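Slide 4 – where the examples come from

Kiri covered the model side before the break, so I'll stay on collection. 3 slides, then questions.

We started Jadau in a lab with a plain white bench. The numbers looked good and then fell apart in the first real kitchen. So in April we moved to people's homes: 17 so far, each visited by a team of 2.

The task is sorting food on a table. A person holds the gripper and does the job by hand, and we record it. Say what counts as one example: reach, grasp, lift, place, release. Fumbles stay in, but they get tagged.

Rules for the collectors (Clem wrote these):
Leave the room as you find it.
Use the household's own tablecloth.
Move the items between takes.
Stop after 6 takes and swap over.
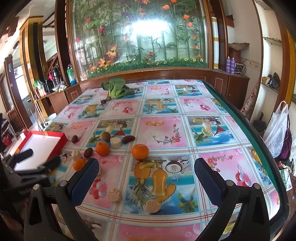 Small round things are where we need the most examples. Tangerines roll, dates stick, and a patterned cloth makes the edges harder to pick out – Tayla has the breakdown by item if anyone asks.

Pause for questions on consent, then hand over to Digby for labelling.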